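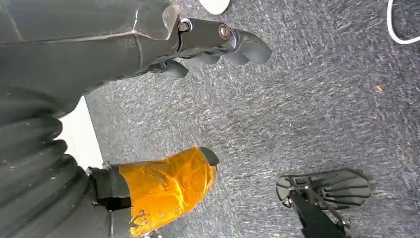 ## 1/

Right, thread time. We've finally got a result on the wrist-view work and I've been itching to talk about it. Short version: the hand learns better when the small camera can see its own fingers. Longer version below, with grumbling.

## 2/

The question came from Vesna Dervishi back in January. Everyone in our group at Paltico was cropping the hand out of the wrist pictures before training, me included (habit, mostly). She asked what the crop was buying us. I didn't have an answer, which was a bit embarrassing in front of the whole meeting!

## 3/

So we trained the same policy twice. Same demos, same settings, same seed. One version got the full wrist view, fingers and all. The other got the cropped view, with only whatever was past the fingertips. Then 49 trials each on picking small things up off the floor.

## 4/

Full view: 36 successes out of 49. Cropped: nearly half that. I ran the count again because I didn't believe it, then Aoi Noguchi ran it from the raw logs and got the same numbers. Lovely moment, that.

## 5/

My guess at why: when a finger is a bit curled already, the full-view policy can see that and adjusts. The cropped one has to work from joint readings alone, and ours drift. I can't prove that yet, so please treat it as a guess.

## 6/

A word on the orange tape. It's translucent and creased and it goes glossy when light hits it, so it looks different from one picture to the next. I was sure that would wreck things. We shuffled the colours in training as a check and the gap between the two versions stayed put.

## 7/

Motion blur was the other worry. The carpet goes streaky as soon as the wrist moves at any speed. Snežana Nikolovski wanted to throw out every blurred picture. We tried it, and both versions got worse, so the blurry ones are back in (sorry Snežana, you did say to test it).

## 8/

What I wouldn't claim: that this holds for other hands, or for anything on a table. Grey low-pile carpet is all we've tested on. The Flokau lot have a smooth floor and a different hand, and they've promised us two weeks of time on it.

## 9/

Oh, and someone asked about training time. The full view took five hours longer to settle. I can live with that, it runs overnight anyway.

## 10/

Write-up is with Ermira Golob for a read now. Trial logs and the cropping script go up with it. If you've done the same comparison and got the opposite, please shout, I'd love to see your setup.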